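Newsletter > Küche & Garten > Kurz notiert

Sauerteig im Herbst, schnell noch vor Redaktionsschluss

Küche morgens kühler, Teig langsamer. Wer noch nach Sommerzeiten backt, wundert sich. Also: Stockgare verlängern, bei mir jetzt gut eine Stunde mehr. Wasser etwas wärmer nehmen, 30 Grad reicht völlig. Nicht am Salz drehen!

Mehl: Die Sammelbestellung bei Birodar ist durch, 128 Kilo insgesamt, Roggen 1150 und Dinkel hell. Abholung wie immer in Lititz, hinten am Tor. Tüten bitte selber mitbringen, letztes Mal waren keine mehr da. Vollkorn kommt erst mit der nächsten Lieferung, Preis noch offen.

Rezept des Monats ist das Kümmelbrot. 465 g Roggenmehl, 20 g Anstellgut, Rest steht auf dem Rezeptblatt. Achtung, auf dem alten Blatt fehlt der zweite Ruheschritt, bitte wegschmeissen und das neue nehmen. Schüssel lieber eine Nummer größer wählen, der Teig geht ordentlich auf.

Anstellgut zum Tauschen: Glas mit Deckel, Namen drauf, Datum der lezten Fütterung dazu. Ohne Zettel geht nichts raus.

Kommentare (3)

brotkante: Stunde mehr hat bei mir nicht gereicht, eher zwei. Altbau halt.

Isto: Gibts den Dinkel auch in kleinen Tüten?

roggenmuffel: Kümmel weglassen, dann ist es perfekt :)

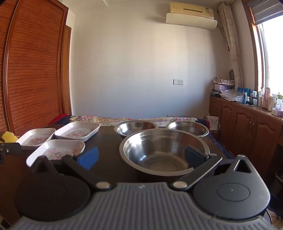 Seite zuletzt geändert: 30. September

Kontakt | © Backrunde Lititz | Nach oben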